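Shelf notes, drinks cans, Perrin bench
4/24/26

Starting point: the Vumix layout sheet says the little raised shelf makes the bench "easier to read". I have my doubts. It's one board on thin black metal supports, and whatever goes at the back disappears behind whatever goes at the front.

Labels first. The sheet wants every can turned brand forward, which sounds fine until you try it with a curved surface. A long name wraps, and at close range you lose the end of it.

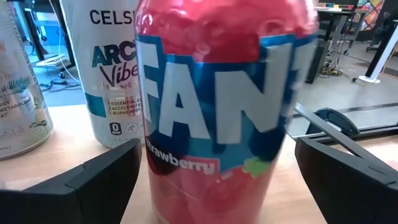 Flavour names are worse. The Strawberry Fanta at least has a band of colour to go by. The Celsius Arctic Vibe is mostly white with small print, and from a step back I'd be going by height and luck. My vote is to sort by colour and forget the lettering -- the Gekell people will disagree, as they did in April last year.

Order on the shelf. The sheet has reds at the ends, pale tall ones in between. Tidy enough, but pale next to pale is asking for a mix-up, and the tall ones hide each other from the side. 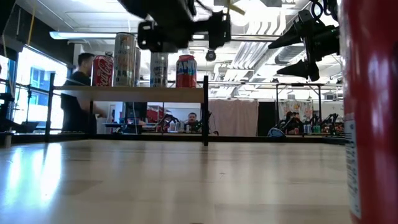
Things I'm not convinced by

1. Filling the board. Five cans is plenty. Grilonow's note claims more will fit if you double up the back row. Maybe, if you never want to get one out again.

2. Leaving cans down on the tabletop. Two on the lower right and the shelf already stops being the one place to look. Either they belong up there or they go back in the carton.
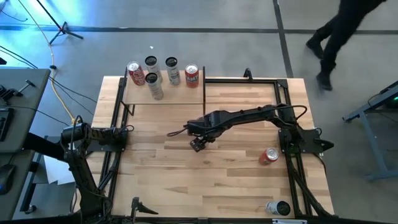 3. The glossy finish. Window glare on pale wood, with white cans on top of it. Try a dull grey mat before anyone orders another shelf.

To do: ask for the mat, redo the layout sheet by colour, check whether the shelf height can be changed.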